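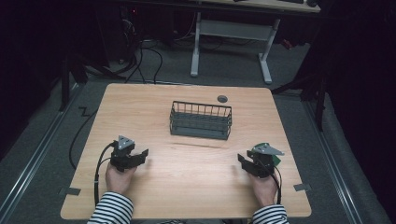 Bellgate's boys open the second half of the season at home against Stirnow this February, and if the first half was any guide, you will want to get to the gym early. The fire marshal says 300 and means it, so once the bleachers are full the doors get closed, and we would hate for any of our regulars to end up listening from the parking lot again.

Coach Senad Bošković has most of his rotation healthy for the first time since Thanksgiving, including both point guards, and he sounded like a man who had finally gotten a full night's sleep when we caught up with him after practice. "We've been running with seven guys and a prayer," he said. "Now I have to figure out who sits, and that's a lovely problem to have."

The Bears dropped a close one at Nonden before the break — 18 turnovers will do that to anybody — but they came back the next week and beat Memon by 30, with every player on the bench getting into the scoring column. The sophomores in particular have grown up a lot since the fall, and they rebound like much bigger kids.

Stirnow likes to press the full length of the floor, so expect a fast game and plenty of whistles. The JV plays first at 5:30 p.m., with varsity to follow, and the pep band will be back in its old corner by the north door. Students get in free with a school ID.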